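제7장 멈추지 않는 고장

7.1 아무 경보도 울리지 않은 목요일

고장이라고 하면 대개 연기나 굉음, 아니면 적어도 빨간 램프를 떠올린다. 그런 고장은 친절한 편이다. 이 장에서 다룰 고장은 예의가 너무 발라서 제어반에 아무 말도 남기지 않는다.

원죽(Warnwood) 시험실의 양팔 분류 셀 '핀턴'은 2월 한 달 동안 정리 동작을 2590회 수행했다. 기록상 오류는 0건이었다. 담당 기사 푸리피카시온 테하다는 이 숫자를 보고 기뻐하는 대신 커피를 내려놓고 원본 로그를 열었다. 오류가 하나도 없는 로봇은 대체로 오류를 세지 않는 로봇이라는 것이 그의 지론이었다.

로그를 뒤진 끝에 413회의 동작에서 그리퍼가 물건 대신 비닐봉지를 잡은 것으로 밝혀졌다. 얇은 비닐이 손가락 사이에 끼면 그리퍼는 완전히 닫히지 않는다. 제어기 '리스타'는 완전히 닫히지 않았으니 무언가를 잡았다고 판단했고, 이 판단은 논리적으로 흠잡을 데가 없었다. 무언가를 잡기는 했으니까. 그중 22회는 봉지가 당겨지면서 위에 있던 물건까지 함께 끌려갔는데, 리스타는 이것도 성공으로 적었다.

안전 담당 이슈벨 크룩섕크의 보고서는 한층 건조하다. "로봇은 지시받은 대로 정확히 행동하였음. 문제는 지시였음." 두 번째 문장은 회람 과정에서 한 차례 삭제되었다가 되살아났다.

7.2 잡았다는 것은 무슨 뜻인가

파지 성공을 손가락 간격 하나로 판정하는 방식은 값이 싸고 단단한 물체에는 잘 맞는다. 빵이나 스펀지처럼 눌리는 물체에서는 간격의 기준값이 흔들리고, 구겨진 비닐에서는 기준이라는 말 자체가 무색해진다.

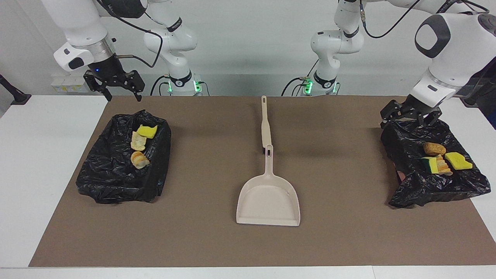 따라서 판정에는 적어도 두 가지 신호가 필요하다. 간격과 함께 손가락에 걸리는 힘의 변화를 보거나, 들어 올린 뒤 원래 자리를 다시 촬영해 물체가 남아 있는지 확인한다. 두 신호가 어긋나면 제어기는 동작을 멈추고 사람을 불러야 한다. 사람은 불려 가는 것을 싫어하므로, 이 기능은 현장에서 가장 먼저 꺼지는 기능이기도 하다. 핀턴에서도 설치 직후에 꺼져 있었다.

이 장에서는 먼저 침묵하는 고장을 유형별로 나누고(7.3절), 이중 판정의 설계를 살펴본 다음(7.4절), 정지 조건을 현장에서 함부로 끄지 못하게 하는 방법을 다룬다(7.5절). 마지막 절이 가장 길다.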